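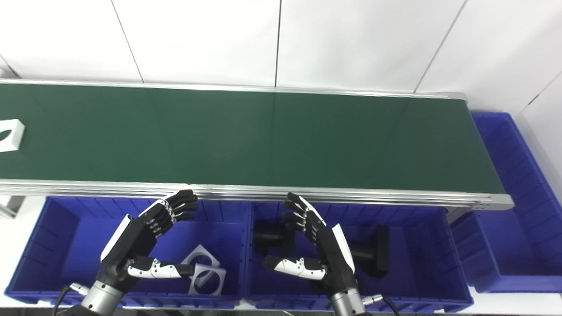

**布朗盖特讯** 布朗盖特(Brondgate)公共图书馆理事会2023年2月4日发布公告,决定对全馆图书借阅规则作出调整,新规则适用于中心馆及古梅德尔(Gumedell)分馆的全体持证读者。

根据公告,成人读者单次可借图书数量上限由20册提高至28册,借期维持不变。儿童读者证的借阅上限与成人证统一,监护人无须另行申请。读者通过馆际互借取得的图书不计入上述限额,但每种图书的借出期限最长为60天,逾期须按原规定缴纳滞还费用。

理事会表示,此次调整依据去年12月结束的读者意见征询。征询期间,图书馆共收到有效答卷319份,其中意见较为集中的事项包括借阅册数偏低、预约图书保留时间过短,以及古梅德尔分馆晚间闭馆过早。
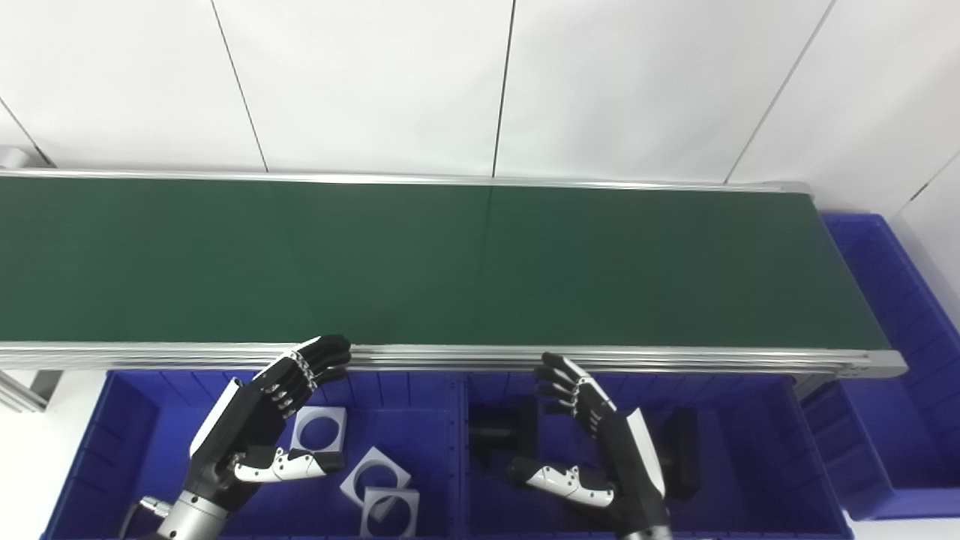 针对预约事项,公告规定,预约图书到馆后的保留时间由三天延长至七天,到馆通知继续以短信和电子邮件两种方式发送。读者如需变更取书地点,应在通知发出前通过馆员服务台或网上账户办理。

古梅德尔分馆的开放时间将分两步调整。第一步为每周增加两个晚间开放时段,闭馆时间推迟至晚八时;第二步是否增设周末上午时段,将视读者到馆情况另行决定。

公告同时通报了地方文献的整理进展。伊默(Yimer)河谷旧地图及教区登记簿的编目工作已经完成,相关文献共800件,读者可凭有效证件在中心馆二层阅览室申请查阅,原件不外借。由普雷迪尔(Predier)出版社捐赠的一批地方史著作正在登记,完成后将纳入开架借阅。

新规则自公布之日起施行。此前已借出的图书仍按原借期归还,已产生的滞还费用不作减免。读者对新规则有疑问的,可向各馆服务台咨询,或以书面形式向理事会秘书处提出。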